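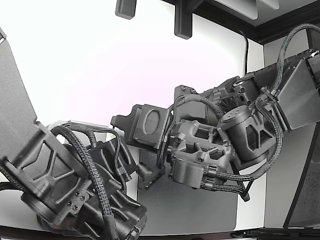
Young Explorers Pages – from the Robot Safety Team at Crabtree

The Day Prono Bumped Its Own Elbow

Have you ever tried to rub your tummy and pat your head at the same time? Then you already know something about being a robot with two arms! Each arm may be very good at its own job. The tricky part is getting them to share the same bit of space without a crash.

We have a two-armed robot called Prono, and this is the story of a crash it had one December morning. It was a small one (a bump, really), but we learned such a lot from it that we wanted to tell you the whole thing.

What was Prono doing?

Prono was practicing a hand-off. That means one arm picks up an object and passes it to the other. You do it every time you move an apple from your left hand to your right so you can open a door. You don't even look! Your brain always has a good idea of where both your hands are.

A robot has to work that out with numbers. Inside each joint there is a sensor that measures how far the joint has turned. The computer takes all those measurements, adds in the length of each piece of the arm, and works out where the gripper must be. It does this over and over, faster than you can blink.

We had asked for 700 hand-offs in a row. The first 681 went beautifully. On the next one there was a loud CLACK, both arms stopped, and a little foam block bounced off the table and rolled under a chair.

What went wrong?

Robot arms need wires to carry power and messages to their motors. The wires are bundled up inside a stretchy woven sleeve, a bit like a very long sock. Look at the photo again and find the black braided cables looping over the joints. Those loops are there on purpose! When you bend your elbow, your skin has to stretch. When a robot bends its elbow, the cable needs some spare length, and the loop gives it that.

But a loop that is too big can flop around and catch on things. One of Prono's loops had been slipping, a tiny bit with each hand-off, until it snagged on a bracket. The motor pulled. The cable pulled back. The joint stopped 12 degrees short of where it was meant to be.

Twelve degrees doesn't sound like much, does it? Try this. Hold your arm straight out and turn it a tiny bit at the shoulder. Your shoulder hardly moves, but look how far your fingertips travel! A small mistake at the top of an arm turns into a big mistake at the gripper, and that was enough for one gripper to knock into the other.

Why didn't Prono notice?

This is the part we find really interesting. Prono's sensor DID notice. It knew the joint was in the wrong place. The trouble was in the program, called Dikell, that tells the two arms when to move. Dikell checked each arm before a hand-off started, and then it didn't check again until the hand-off was over. The snag happened in the middle.

Imagine looking both ways, stepping off the curb, and then closing your eyes until you reach the other side. Yikes!

How did we fix it?

First we switched off the power and waited for the arms to settle. Always power off first – even when the problem looks tiny and you are in a hurry to see what happened. Then we moved the slipping loop back and clipped it down in two more places.

Next we changed Dikell. Now it asks both arms "Where are you?" all the way through a hand-off. If either arm is more than a little bit out of place, both of them stop. It has to be both! If only one arm stopped, the other could keep going and run right into it.

Last of all we gave Prono a gentler push. The motors now use less strength when the grippers are close together, so if they do touch, it's a tap.

Then we ran the test again, with 2000 hand-offs this time. We had no bumps. We did get one stop, when a clip worked loose and a joint fell behind, and both arms froze just as they should. There was a lot of cheering for a robot that wasn't moving!

Try it yourself

You need a friend and a rolled-up sock. Stand facing each other and pass the sock back and forth with your eyes open. Easy. Now both close your eyes as soon as the pass begins. How many can you do before you drop it or bump hands? Try once more with your eyes still closed, but say "here" out loud the whole time your hand is moving.

Words to know

Joint: a place where a robot arm can bend or turn.
Gripper: the part at the end of the arm that holds things.
Sensor: a part that measures something, such as how far a joint has turned.
Snag: when something gets caught and can't move freely.

Next time: how our rolling robot Trokar got stuck on a doormat.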